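Ollirside Shared Workshop Help Exchange
Section: Automation and Robotics
Topic: Parallel gripper tilts a lidded tin when closing on the long sides

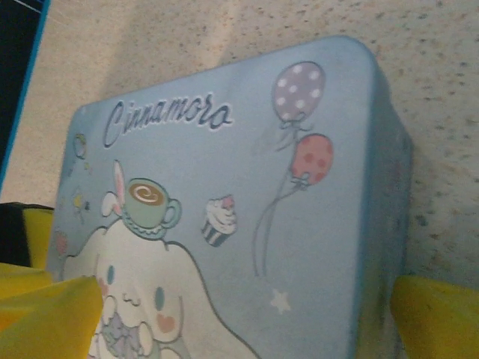

Wrist camera view, Cinnamoroll tin between the fingers.

Question
Posted June 3, 2023 by member Redusdale
Status: Answered
Views: 589

I am requesting advice on a two-finger gripper that I have assembled on a small tabletop arm. The arm is a Zimatar kit with the standard base and elbow. The gripper is my own build, with printed yellow fingers driven by a single servo through a rack and pinion. The wrist camera is fixed above the palm and looks down between the fingers.

The task is to pick up a tin box with rounded corners from a countertop, move it to one side and put it down flat. With an empty tin, the pick succeeds in most attempts. With contents in the tin, the right finger touches first, the box turns on the counter, and the tin then lifts at an angle with one edge higher than the other. On several occasions it has slipped out before reaching the drop position.

The following has been tried without lasting improvement:

The closing speed was reduced to half of its original value.
The servo torque limit was raised until the fingers began to flex visibly.
A layer of rubber tape was applied to the inner face of each finger. It peeled after one evening of testing.
The approach position was corrected by hand for each pick. This works, but it defeats the purpose of the camera.

My detection script finds the tin by color. It fits a rectangle to the light blue area and sends the center of that rectangle to the arm. The lid carries printed artwork, including a white character, a cupcake and two balloons, and the fitted rectangle changes size from one picture to the next. I do not know whether the fault is in the detection, the fingers or the servo. The full tin has a mass of 438 grams. The kit manual gives a limit of 50 millimeters for finger travel and does not state a grip force.

I would be grateful for guidance on which part to examine first. I would prefer to keep the present servo if possible.

Answer 1
Accepted by the person who asked
Posted by member Halás

I recommend that the detection be examined first and the fingers second. The servo is unlikely to be the main cause, given that the empty tin is lifted without difficulty.

A color mask on a decorated lid will leave holes wherever the print is not blue. Holes in the middle of the lid do little harm if you use the outer contour only. Artwork that reaches the edge of the lid is a different matter. In your picture there are pale decorations along the far left edge, and the side wall on the right is in shadow and much darker than the lid. Depending on your threshold, the script may include the side wall in one picture and leave it out in the next. The computed center then moves toward one finger or the other, and the finger on the near side touches first.

The following procedure is suggested.

First, move the detection to an earlier point in the approach, when the hand is still high enough for the entire lid to be in view. At the distance in your picture the tin takes up most of the view and the fingers cover parts of it. A rectangle fitted at that range cannot be trusted. Detect once from above, store the position, and complete the descent without further correction.

Second, convert the picture to a hue-based color space and set the brightness limits wide and the hue limits narrow. Fill the holes in the mask before the contour is computed. If your library offers a minimum-area rectangle, use it, and take the angle from it as well as the center. The wrist should be turned to match that angle before the fingers begin to close.

Third, check the camera offset. A camera above the palm does not look along the center line of the grip unless it has been mounted with great care. Place a coin on the counter, command the arm to center on it, close the fingers slowly, and measure the gap on each side. Any difference is a fixed error and may be subtracted in software.

With regard to the fingers, rounded corners are not a difficulty provided that contact is made on the straight part of the side. A flat rigid pad will meet the wall along a line or at a single point if the tin is not square to it. I would fit each finger with a pad that can pivot a few degrees on a pin, faced with thin silicone sheet. Clean the plastic with alcohol and use a contact adhesive. Tape will continue to peel under side load.

Please return the torque limit to its earlier value before making any of these changes. Flexing fingers open at the tips, and the tin will tend to slide down and out.

Answer 2
Posted by a guest

I had the same thing with a cookie tin. I put a stronger servo in and it was fine after that. You could also remove the lid and grip the rim, if the contents allow it.

Comment on Answer 2, by member Redusdale
Thank you. The lid must stay on for this task. I will keep the servo in mind if the other measures fail.

Answer 3
Posted by member of the Ollirside electronics bench

The accepted answer covers the principal points. Two additions may be of use.

The lighting should be made constant. There is a patch of brighter light on the counter in the upper left of your picture. If it comes from a window, your thresholds will be correct at one hour and wrong at another. A desk lamp with a sheet of tracing paper in front of it is sufficient. Lock the exposure and white balance of the camera once the lamp is in place.

The contents should also be considered. Loose parts in a tin move to one end as soon as it tilts, and the tilt then becomes worse. For testing, pack the tin with folded cloth and a known weight in the center. If it lifts level in that condition, the remaining problem is the load. In that case a lower lift speed for the first part of the movement is advised, together with a short pause after the fingers have closed.

Comment on Answer 1, by member Redusdale
The coin test showed that the camera is mounted off center, toward the left finger. With that offset entered and the detection done from above, the full tin now lifts level in most attempts. The pivoting pads are being printed. I will add the dimensions to this page when they have been fitted.

Comment on Answer 1, by member Halás
Please leave enough clearance at the pin. Printed holes generally come out undersized.

Related topics
Choosing silicone sheet for gripper pads
Locking exposure on small USB cameras
Zimatar elbow joint makes a clicking noise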